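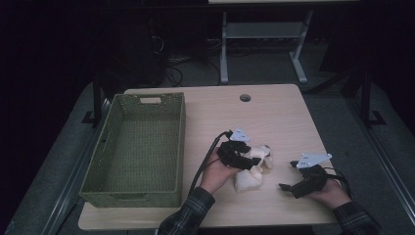 A green basket and a cream-colored cloth on the table.

Cloth Napkins at Home: Your Questions

Last updated March 26, 2022

I've been writing about kitchen linens here for nine years, and the same questions keep landing in my inbox, so I finally put them on one page. I'm not a textile expert, I just wash a lot of napkins!

How many napkins do I need?

Think about how often you do laundry and how many people sit down to eat. I own 31, which sounds like a lot until we have my whole family over for a long weekend. If you live alone and wash once a week, nine will get you through just fine. Start small and add more later if you find yourself digging in the hamper before dinner.

Do you use a fresh one at every meal?

No, and I don't feel bad about it. If it only got a few crumbs on it, I shake it out and it goes back by my plate. Spaghetti night is a different story (straight to the wash). When guests come, everybody gets a clean one.

Cotton or linen?

I love linen, but I mostly buy cotton. Cotton is cheaper and it soaks up spills from day one. Linen can feel stiff when it's new and then gets softer and nicer every year — so if you have the patience, go for it. I'd skip polyester for everyday meals. It looks sharp on the table and then sort of pushes the gravy around your chin.

What size should I buy?

For dinner I like 18 to 20 inches square. Smaller ones are cute for coffee and cake but they slide right off your lap.

My new napkins don't absorb anything. Did I get bad ones?

Probably not. New fabric often has a finish on it. Wash them two or three times in warm water before you give up, and leave out the fabric softener, for good. That stuff coats the fibers.

How do you get grease out?

Dish soap, right on the spot, rubbed in with your fingers. Let it sit fifteen minutes and wash as warm as the care label allows. Check the spot before the napkin goes in the dryer, please, because dryer heat can set whatever is left and then you've got a lot more work ahead of you.

What about red wine?

Blot, don't rub. Then cold water from the back of the fabric, then stain remover, then wash. I've saved plenty this way and lost a few too. The lost ones are great for cleaning windows.

Do you iron them?

Ha! For Thanksgiving, yes. The rest of the year I pull them out of the dryer a tiny bit damp, smooth them flat with my hands and fold them in a stack.

Where do you keep the clean ones?

In an open basket close to the table. I used to keep mine in a drawer in the hall and we all reached for paper towels instead. Whatever you pick, put it where people can grab one without getting up.

Can I make my own?

Sure, and it's a nice first sewing project. Wash the fabric before you cut it so it does its shrinking early. Old cotton sheets work well, and so do worn tablecloths with one bad corner. I have a separate page on mitered corners coming in September.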